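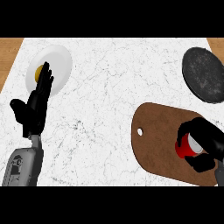
Page last changed: Aug 11, 2018

Hi Consuelo,

Progress on Stilley since January, as promised. Most of it is software, so I'm afraid there's not much to hold in your hand yet.

The big change is that the two arms now run off one planner. Before, each arm had its own and they took turns being polite to each other, so half the run time went to waiting. Now the left hand can be over by the plate while the right one has the red can, and the planner keeps one schedule for both. I rewrote the collision checks while I was in there. They were a mess, mostly my mess.

We ran 1279 simulated kitchen trials on the new code. 328 of them ended in a stop, and 103 of those stops were the finger controller giving up on a grasp it should have kept. I know what's doing it — the contact threshold is one number for all the fingers, and the thumb needs its own. Fix is written, not merged.

Perception is so-so. Round things are fine. The dark pan is still a pain when it's partly out of view, and the pose estimate wanders enough that I've told the planner to leave it alone for now. Van Loon sent over their new segmentation code and I'd like two weeks with it before I promise anything.

Tooling: Flalus (the replay viewer) finally scrubs backward. Big day for me, that one. Logs load a lot faster too.

Money is fine. The only thing I'd ask for is more compute time on Stesusitz, 500 hours if you can swing it, so I can rerun the full set once the thumb fix is in. Next up is that rerun, then handing an object from one hand to the other.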